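Re: [hand-dev] finger controller drops to hold after timeout on 0.9 branch
Date: 2019-02-15

On the list, Balby wrote:
> Since moving to the new branch our hand goes into hold a few seconds
> into any long trajectory. No fault reported, driver node stays up, joint
> states keep coming. Restarting the controller clears it and then it
> happens again. Short moves are fine. Is this the watchdog? We have it
> set to 3000 in the yaml, which should be plenty. Also the wrist camera
> view lags the joint states by a visible amount, not sure if related.
>
> Config attached, log attached (sorry, long).

Hi,

quick one between two other things, will write it up properly on the tracker later.

Yes it's the watchdog. Went through your log. The line to look for is the "stale setpoint" one, it's only printed at debug level, which is my fault, should have been a warning from the start. It shows up right before every hold.

The 3000 in your yaml is read as microseconds on the new branch. Used to be milliseconds. Changed in October when we merged the Keskinen timing code and the migration notes don't mention it (they do now, pushed this morning). So you are giving the thing 3 ms to get a fresh setpoint, and with your publisher that's hopeless on anything longer than a short move. The short ones get through because the whole trajectory is sitting in the buffer already and the check doesn't run until the buffer is drained.

Fix for now – put the unit in the key. watchdog_timeout_ms: 3000 works on both branches. The old key without a unit will be an error from the next tag on, no silent guessing.

Tried to reproduce on ours with your config as is, only changed the joint names. Terminal up on the monitor, hand in front of it, fingers straight, long slow close on all four plus thumb.
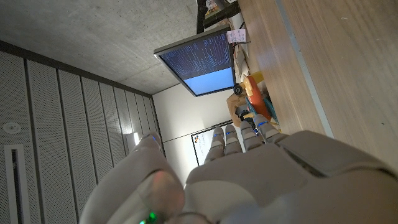 Got the hold on 9 runs out of 9 with the bare key. With the _ms key I let it go for 309 cycles and no hold, no stale setpoint lines either. Stopped it there becuase I needed the bench.

About the camera lag, separate problem I think. The image topic is stamped when the driver hands the frame over, not at exposure. Joint states are stamped at read. So if you line them up by header time the hand looks like it's somewhere it was a moment ago. There's a stamp_offset param in the camera launch file, default zero. Tirwood has a small script that wiggles one finger and fits the offset from the image, it's in tools/ but undocumented. Run it with the other fingers held still or the fit goes all over the place. Dim room is bad too.

Don't use the fitted offset in the planner yet. The planner adds its own latency term and you'd be correcting twice. Only for the overlay and for bags you want to label later.

Other things I saw in your log, in no order:

- you're loading the Jarnov kinematics plugin AND the built-in one. Last one loaded wins, and the order depends on the launch file. Remove one. Jarnov is better for the thumb, the built-in gives up near the limit.
- publisher queue size is 1. Would make it bigger, the trajectory node can burst.
- the self-collision check is off. Maybe on purpose? If not, turn it back on before running thumb and first finger together.
- controller restart doesn't reset the watchdog counter, so the second hold can come sooner than the first. Real bug, not your config. I have a patch but it needs a test and I haven't written one.

Could you send a bag with the new key set, same trajectory as before, camera on? Debug level please. Want to check the stamps against ours before I touch the default offset. No need for the full thing, one long move is enough.

If it still goes to hold with the _ms key then I'm wrong and we look at the bus timing next.

Migration notes are in docs/, same file as before, new section at the bottom. Yell if something in there dosn't match what you see.

– maintainer, hand-dev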